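4.2 What readers carry away from a chapter on rope

We had expected, when we began our conversations with the reading groups, that people would mostly remember the summits. It seemed a fair guess, given that nearly every jacket on the shelf has a summit on it, and given how much effort mountain writers pour into those last few yards of snow. What our readers wanted to talk about, again and again and often well past the hour we had set aside, was the long, slow business in the middle of the book: the packing, the waiting, the tea, the quarrel over who had left the spare gloves at the lower hut. One woman in the Fenditwood group told us she had forgotten whether the party in Mudosari reached the top at all, but she could still recite the supper they ate the night before they set out.

Mudosari, for those who have not come across it, is a guide's memoir of 268 pages, first written in installments and later gathered into a single volume. Nighat Talpur, who led the sessions, chose it partly for its plain style and partly for its odd shape, with two long chapters of preparation placed ahead of anything that could be called a climb. We were a little nervous about those chapters, and I will admit that I argued for skipping the second one. I am very glad now that I lost the argument, as it gave us the richest talk of the whole study (and the only evening on which the room had to be locked up around us).
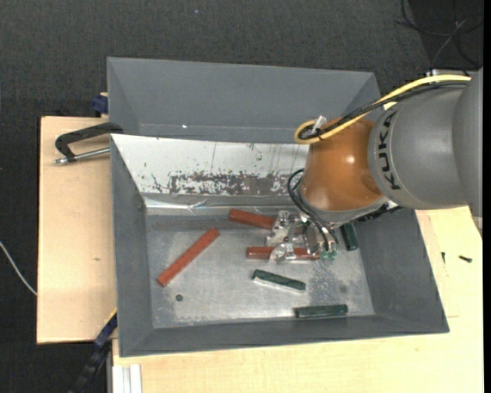
Figure 3. Robot arm with its gripper low over red and dark green bars in a gray metal bin.

The group met in the evenings and had 19 members, most of whom had never climbed and had no great wish to. Each person kept a notebook, and we asked only that they copy out any sentence they would like to hear read aloud. Kerstin Ackermann went through the notebooks afterward and sorted the sentences by where they fell in the story. Passages from the preparation chapters were copied far more often than we had supposed, and they were copied by people who otherwise agreed on very little. The guide's account of coiling a rope in the dark, while his father pretends to be asleep, came up in notebook after notebook.

Ackermann's own reading of this, which I find persuasive though the other authors are more cautious, is that the rope passage lets a newcomer stand beside the guide on equal terms. Everyone has got up too early and tried not to wake the house. The ice wall later in the book is beautifully done, but it asks a reader to take a good deal on trust, and several members told us they had read it quickly, with a kind of polite admiration, and then gone back to the kitchen scenes to enjoy themselves. We return to the ice wall in Section 5, where the readers who did love it get their say.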